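4. El zapato en la entrada: normas no escritas de la visita doméstica
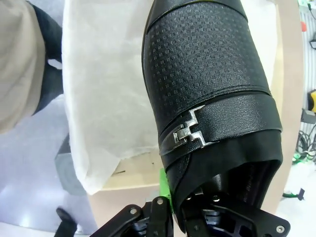
Figura 3. Zapato negro con empeine de textura trenzada y una tira lisa que lo cruza.

La bibliografía sobre hospitalidad ha dedicado muchas páginas a la mesa, bastantes al regalo y casi ninguna al felpudo. Es una lástima, porque buena parte de lo que una visita va a ser se decide en el primer metro y medio de pasillo, mientras el invitado mira los pies del anfitrión y el anfitrión finge no mirar los suyos. Pasaribu ya advirtió que la petición de descalzarse rara vez se formula como petición: en sus transcripciones abundan el «como quieras», el «no hace falta» y el temible «nosotros solemos», que gramaticalmente es una observación y a todos los efectos prácticos una orden.

El cuestionario se repartió en junio en dos barrios de Uson y obtuvo 855 respuestas válidas. Las preguntas eran cerradas, lo que no impidió que muchos participantes escribieran en los márgenes, a veces con vehemencia. Una vecina de Ondergate subrayó tres veces la palabra «moqueta» sin añadir nada más. Hemos codificado esa respuesta como favorable a descalzarse, decisión que Ostrowski discutió en su momento y que seguimos considerando razonable.

Distinguimos cuatro regímenes de entrada. En el régimen estricto, el zapato no pasa de la puerta y existe un mueble que lo demuestra. En el régimen declarativo, la norma se enuncia y luego se perdona a casi todo el mundo, en especial a los suegros. El régimen estacional depende de la lluvia. El cuarto, que Bellamy llama «de cortesía invertida», es el más interesante: el anfitrión insiste en que nadie se descalce, el invitado insiste en descalzarse, y ambos pasan un rato agachándose y levantándose hasta que alguno cede por cansancio lumbar.

El tipo de calzado interviene menos de lo que suponíamos. Esperábamos que el zapato de vestir gozara de cierta inmunidad - al fin y al cabo forma parte del atuendo, y pocas chaquetas sobreviven con dignidad a unos calcetines de deporte -, pero los entrevistados apenas lo mencionaron. Sí mencionaron, y mucho, el estado del calcetín. El temor al agujero aparece en las entrevistas con una frecuencia que el cuestionario no supo recoger, por la sencilla razón de que no se nos ocurrió preguntarlo.

Goh propone leer la zapatilla de invitados como una solución de compromiso, pues devuelve al visitante algo de lo que se le quita. Nuestros datos la contradicen en parte. Quienes recibieron zapatillas prestadas describieron la experiencia con adjetivos tibios («correcta», «grande») y varios admitieron haber pensado más en el usuario anterior que en la conversación. Tampoco faltó quien las agradeciera, sobre todo en viviendas con suelo de baldosa.

Queda el asunto de la salida, sobre el que Marchetti ofrece las únicas observaciones sistemáticas que conocemos. Volver a calzarse prolonga la despedida y obliga a mantener una charla de pie, con una rodilla flexionada y una mano en la pared, que ninguno de los dos había previsto. En las grabaciones de Ondergate es ahí donde se anuncian los embarazos y las mudanzas. Volveremos sobre ello en la sección 5, al tratar el rellano.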